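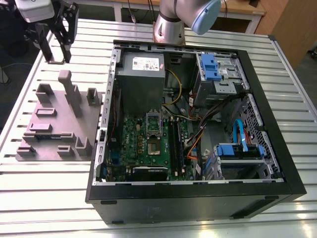 M. Torvane

Figure 3. The Denden cell with a computer tower on its side at the work position. The side panel is off and the CPU socket lever is raised. The fixture board is at left, under the gripper.

3.2 Cell setup and upkeep

The Denden cell is built on a slotted aluminum table (Figure 3). The tower lies with its open side up, so that the socket and the memory slots can be reached from above. The 3D-printed fixture board stays to the left of the case and carries the holders and pockets for parts. Its upright post is the tallest feature on the board and serves as the reference for registration.

Registration is repeated whenever the board has been lifted from the table. The gripper is brought to the post at low speed, the offset is stored in the Cotix controller, and 15 touches are averaged. If the spread exceeds the limit set in the configuration file, the board clamps are loosened, the slots are brushed out, and the procedure starts again. Most failed registrations in the log were traced to debris in the slots and were cleared this way.

The gripper fingers are inspected every 250 cycles. The bolts are checked with a torque driver, and a finger pair with visible wear at the tips is replaced as a set. After replacement the tool center point is measured again; reusing the old value led to poor insertions in the memory slot task. The log for the period reported here covers 1816 cycles, of which 1136 were run after the change to the Stukine fingers.

Cabling inside the case is left as supplied. Loose wires between the drive bays and the motherboard can enter the approach path, so the Bach planner keeps a raised clearance height over that region until the tool is above its target.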